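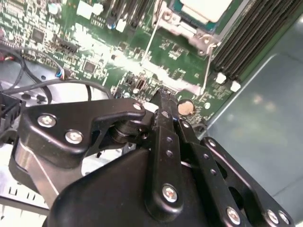
Black gripper and green motherboard in an open computer chassis

The Harker Inheritance is a thriller film set in the fictional port of Clilosbridge. It was produced by Stilent and runs for 181 minutes in its full version. The story follows a junior auditor hired by the Heitmann shipping firm to copy the habits and speech of its absent chairman.

Plot

The auditor spends 28 days in the chairman's house, learning his signature and his manner at table. When a creditor is found dead in November, the only witness names the chairman – but describes the auditor. The last act takes place almost wholly in a customs office.

Production

Shooting lasted eight weeks. Interiors were built on a single stage, and the harbour was shot at night from one pier. The score uses strings and a solo clarinet.
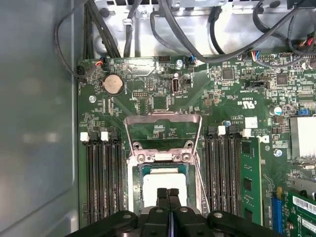 Motherboard, drive bracket and cabling in a desktop workstation

Release

The film opened on February 18, 2019. A shorter cut, with 47 minutes removed, was later prepared for television. It omits the customs office hearing and closes on the ferry.

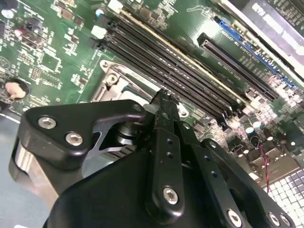

Reception

Reviewers praised the lead performance and the slow first hour. Several found the ending hard to follow in the shorter cut.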